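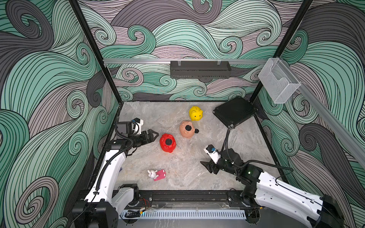

Swirls in mint green, grey-lilac and charcoal

Estimating wallpaper with a half-drop match

20 June 2024

The hallway is papered. It took 18 drops and longer than planned, mostly at the arithmetic stage. I couldn't find the calculation set out properly in one place, so I'm putting mine here for whoever has to do the same and for me when I get to the spare room.

The paper is a Gundska, the pattern is a tight curl that fills the whole sheet, and the label gives a vertical repeat of 30 cm with a half-drop match. Rolls are 10 m. My ceiling is 2.4 m, and I allow 4 cm of trim at each end, which makes a cut length of 248 cm.

With a plain paper you divide the roll by the cut length and round down. 1000 divided by 248 is 4.03, so four drops to a roll. The shop's online calculator gives this answer whatever paper you tell it you're buying. Don't use it for anything with a repeat.

With a straight match, each drop has to begin at the same point in the pattern. You round the cut length up to the next whole repeat, in this case 270 cm. Three drops use 788 cm, counting the last one at its cut length, and there isn't enough left for a fourth.

A half-drop is different again. Each strip is shifted vertically by half a repeat relative to its neighbour, so strips alternate between two starting positions, A and B. If you cut A, B, A, B from the one roll, the distance between starting points has to be an odd multiple of 15 cm. The smallest one that covers 248 is 255. Fourth drop starts at 765 and needs to finish at 1013. That is 13 cm past the end of the roll.

I spent an evening trying to get those 13 cm back. Reducing the trim doesn't do it. Even with no trim at all the fourth drop finishes at 1005, and my ceiling is not level enough for no trim at all. The half-drop therefore saves 15 cm per drop over a straight match, and on this wall height the saving gets me nothing except a longer offcut. At a slightly lower ceiling it would have been worth a roll or more. If your walls are 2.3 m, redo the sums.

So three drops per roll, six rolls for the hallway, and I ordered 2 extra. The pattern position at the start of each roll is not guaranteed either, and the factory cuts wherever it cuts. Allow up to one full repeat of waste at the top of every roll before the first A. I hadn't allowed for it in the first version of my spreadsheet. At three drops per roll there's enough slack to absorb it: 30 plus 510 plus 248 is 788, well inside 1000.

Over the doors and under the window you can use offcuts, but they have to be the right phase. Write A or B on the back in pencil with an arrow pointing up. Pencil, because biro came through on a test piece. The arrow matters more with this sort of pattern than with a floral, as a curl upside down still looks like a curl until it's next to its neighbour.

Some notes on hanging.

The first drop went up against a plumb line, not the door frame. The frame at the front door leans, and over the full height it would have put the joins visibly out by the time I reached the corner. I used a Nakside laser for the rest of the wall and checked it against the string twice. It agreed.

Internal corners I cut and overlapped in the usual way. A small amount of pattern is lost in the overlap. On a busy curl with black outlines the eye does find the break if the outline is strong, so I moved the starting point half a strip along to put the worst corner behind where the door opens. Toivo Rissanen, who has papered more rooms than I have, told me to do that in March and I ignored him until I'd drawn it up and seen it for myself.

Dark outlines also show a gap at a join more than a soft-edged print would. White lining paper behind makes this worse. I tinted the wall along each join line with leftover charcoal sample-pot paint before pasting, a strip just wide enough to cover an error. It dried flat and didn't bleed. I'd do this again on any dark paper.

Paste was the Mnguni ready-mixed tub. It's a paste-the-wall paper, so there's no soaking time to manage, and strips can be slid for a few minutes. For a half-drop you want that working time, as you'll be matching at eye level first and then finding you're a couple of millimetres out at the skirting. I took eye level as correct and let the error go down to the bottom.

Batch numbers: check every roll before opening any. One of mine was from a different batch and Skirnerus swapped it without argument, but they would not have done so with the wrapper off.

The spare room has a lower ceiling on the sloping side and I haven't worked out yet whether to treat the slope as wall or ceiling. If it's wall, the match along the fold is going to need its own sheet in the spreadsheet. I've kept the two spare rolls sealed for now, and the offcuts are in the cupboard under the stairs, sorted into A and B.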